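Notebook, textile care bench, Cerndale
24 December 2023

The building is quiet today and I have the sink for myself, so I try to finish the washing fastness notes before the break. Chepkoech asked me to write the details down and not only the result, so this entry is long.

Subject: color loss in printed cotton after home washing. We have the old Rissanen cloth from August and the new lot from Tudora. Both are plain weave, both are sold as suitable for warm wash. The customer of Tudora complained that the pink goes weak much faster than the green, and that in hard water it is worse. I want to know if the water is really the cause or if it is the detergent.

Samples: I cut the strips along the warp and marked the corner with thread. Ink is not good, it came off last time and I lost one whole series. Every strip has a partner of undyed cotton sewn on one short side to catch the color which goes out.

Strips 1 to 6: tap water, detergent A.
Strips 7 to 12: tap water, detergent B.
Strips 13 to 18: softened water, detergent A.
Strips 19 to 24: softened water, detergent B.

Bath at 40 degrees, 30 minutes, then two cold rinses. Dried flat on the rack, away from the window. Habibur dried his series on the heater in August and I think this is why his numbers do not agree with mine. I will ask him before I write it in the report.

First observation. Detergent B makes much more foam in the softened water, and it needs a third rinse. I did the third rinse only for strips 19 to 24. This is a fault in my plan, because now they have one more rinse than the others. I should repeat strips 13 to 18 with three rinses also. Noted for January.

Second observation. The undyed partner of strip 9 has a pink edge, but only near the seam. The partners of 7, 8 and 10 are clean to my eye. Maybe the seam holds more liquid and the color stays there. Or I folded this strip in the bath, I do not remember.

The gray scale reading was made under the lamp, three times for every strip, with a pause between. My readings for detergent A in tap water were 4, 4, 4-5, 4, 3-4, 4. For detergent B in tap water: 3, 3-4, 3, 3, 3, 3-4. So the detergent is important already without any change of water. In softened water the A strips are the same as before within half a step. I did not read 19 to 24 yet, they are still on the rack.

Small strips have a limit. A strip has no large area of one color, and a person at home does not look at a strip, they look at a whole bed from the door. When the background is cream and the flowers are big, a weak pink is noticed early. 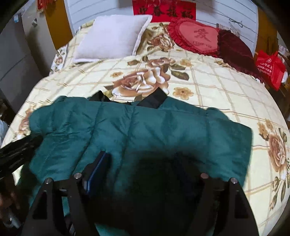 Rose print quilt on cream ground, with a plain pale pillow and a red heart-shaped one.

For such a pattern I would like to read the pink and the green separately. On our strips I can do this only when the cut goes through a flower, and for the Tudora lot I was not careful with it. Strips 4 and 15 have almost no pink. I will give them less weight, or cut new ones if there is enough cloth left.

Another point is red next to light colors. In the care leaflet we write "wash dark colors separately", but we do not say how many times. From the old series it looks that most of the loose red comes out in the first two washes and after this very little. I would like to test it properly with the Bresis red, one strip per wash up to ten, with a fresh partner each time. It is cheap to do and the leaflet would be better.

Balance check: the 128 g weight was correct before and after. The conductivity meter showed 761 for the tap water (microsiemens) in the morning. The softened water I forgot to measure, sorry. I kept a closed bottle of it on the lower shelf, please do not throw it away.

To do after the break:
Read 19 to 24, same lamp.
Repeat 13 to 18 with three rinses.
Measure the bottle.
Ask Habibur about the heater.
Order undyed cotton, we have one short roll only.

Chepkoech, if you come in before me, the rack can stay as it is. The sink tap on the left is dripping again and I put the blue bucket under it.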